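Folow Kitchen Demonstrations – data card

Last updated: July
14 comments | 37 shares

Folow is a set of demonstrations for one robot arm with a two-finger gripper. A person shows each task by remote control or by moving the arm by hand. We collected it at Molatar to train small policies that handle food, dishes and simple tools on a table. The tasks are short: put an object on the tray, bring a slice to the board, move a utensil to another place.
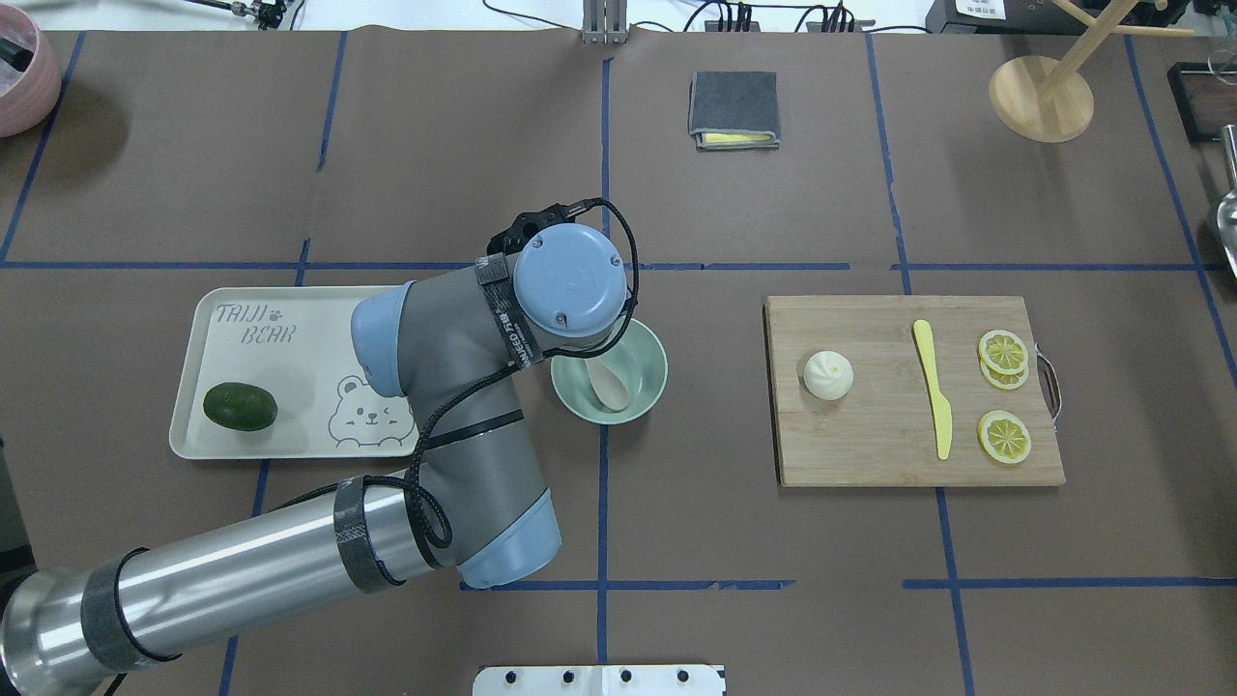
Every episode begins with an instruction in plain English, which the operator reads before touching the controls. The instruction names the object and the place where it must go, and it never tells how to grasp. Soft and hard things are mixed on purpose, so an avocado on the tray and a steamed bun on the cutting board can be present in the same layout, and the operator must choose a different closing width for each. Please keep this in mind if you normalize the gripper values.

Contents

The release has 3,000 episodes in 8 tasks. Joint positions, gripper width and all camera streams are saved at 15 frames per second. For each episode there is one folder with the video files, a table of robot states and a text file with the instruction. Failed attempts are kept and have the label "fail". We ask you not to delete them before you look at the recovery part – many are useful.
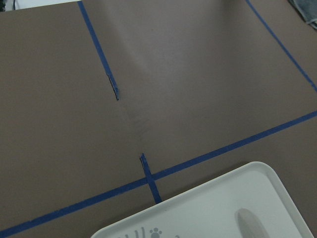 Can I mix the hand-guided episodes with the remote ones?

You can mix them for training, but the field "mode" should stay in your input. When the arm is guided by hand the speed is less even, and the torque values include the force of the person.

Collection

Two operators, Colton Pelletier and Barbara Kwiatkowski, made all the episodes. Each of them practiced a task until it felt natural, and only after this we started to save. The recording tool is Tineo, version 2. It writes a time stamp for every command,
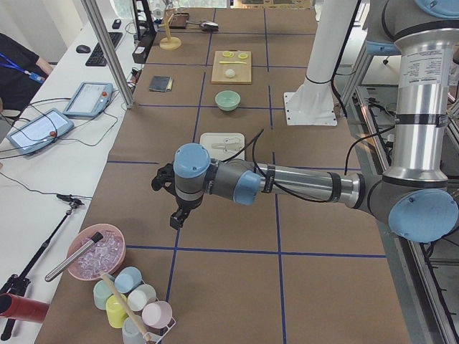 and also for every state that the arm sends back. The difference between these two is the delay, and you will find it in the column "lag_ms". We did not correct it. Barbara checked the labels of Colton and he checked hers. Where they did not agree, the episode has the label "unclear".

Known problems

In the early episodes the gripper width was saved in a wrong unit. The script fix_width in the Grewal folder repairs this, please run it one time only.

Contact: the Folow maintainers at Molatar
© Molatar. Back to top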